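Unit 7 handout: Good practice for two-arm table tasks
Course notes, Mallmont, revised Sat 19 July
Prepared by Rajeshwari Acharya

Read this before your first bench session. It covers the rules we grade on and replaces the December version.

1. Workspace limits

Set the table height in the controller before anything else. The soft floor goes above the mat, not at the tabletop. Felt compresses, and an arm that is allowed to press into it will bend a brush tip or drag the mat.

Keep fixed objects out of the shared zone between the two arms. Tall items go at the back. If you move one, redo the reach check for both arms.

2. Speed and force

Use the reduced speed setting whenever a person is within reach of either arm. Start with the lowest grip force that holds the handle. Hold a brush by its handle, never by the hair.

Only one arm may be in the shared zone unless your plan says otherwise in writing. The waiting arm stays at its own side — powered, but with motion held.

3. Liquids

Fill the dish with the arms stopped. Keep it on the mat and away from cables. Approach it slowly and leave it straight up.

4. Records

Every run gets a line in the log, including the ones you stop early. The Korero set has 3,622 runs, and 171 of them were thrown out for missing notes on layout. Write down what was on the table and where. Mohandas Kulkarni checks the logs and will send back any that say only "same as before."

Brush task: gripper at the ink dish, then the rack from a wrist camera. 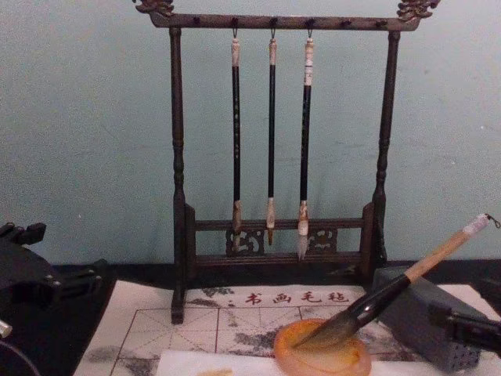
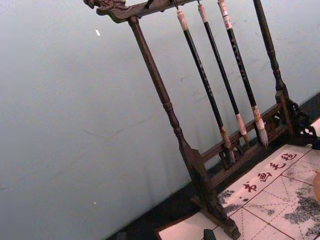 5. Stopping and restarting

Anyone in the room may press the stop. You don't need to ask the operator first. After a stop, do not resume from the middle of a motion. Open the gripper by hand control, clear the tool, send both arms home and start a new run with a new log line.

Wait 10 seconds after homing before you reach in. Check the status light as well as the screen — the screen can lag.

Reading for next week: the Collet notes, sections on hand guiding and tool changes. Bring your signed bench form to the Firville lab.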